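Rental fridge died, landlord says 14 days??
Flutotside Tenants Board > Repairs

mozzie_bait
posted 2024-01-21
Fridge carked it overnight, its listed on the lease as an inclusion. Agent (Dirnov) reckons they have 14 days to even send someone. In this heat. Lost a full shop, $211 on the receipt. Can I just buy a second hand one and take it off the rent?

kelpie211b
Do NOT take it off the rent. Thats how you end up with a breach notice. Put it in writing today, email not phone, ask for a date.

mozzie_bait
Rang them twice already. No email yet. Will do tonight

saltbush
Disagree with kelpie a bit. If its on the lease and you've got the agent agreeing in writing to the amount, taking it off the rent is fine. Did it with Dirnov in August, hot water tap, no dramas.

kelpie211b
Agreeing in writing is the whole point though. OP has two phone calls and nothing else.

saltbush
Fair. Still reckon 14 days is rubbish for a fridge.

tin_roof_terry
Ó Gríofa on the highway hires bar fridges, 20 bucks a week last I looked. Keep the reciept. Esky and ice from the servo til then, milk at the bottom.

mozzie_bait
Ta. Esky is full, mostly the kids yoghurt. What about the food, do I get anything back for that?

saltbush
Contents insurance if you've got it. Mine's Tundaler, they paid for spoiled food but the excess ate nearly all of it. Wouldn't bother under 300.

kelpie211b
Claim it from the landlord first. List everything, photos of whatever you chuck. Worst they say is no.

mozzie_bait
Ok email sent, asked for someone within 2 days and attached the receipt. Fingers crossed. Trays and bowls on the table this arvo

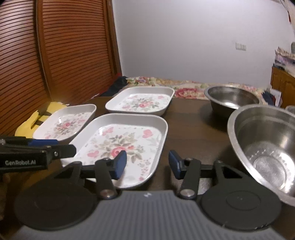 tin_roof_terry
2 days is reasonable, but put a reminder in for the morning after and ring the tenancy advice line if you've heard nothing. They were good when my oven went, took 12 days all up but it got done.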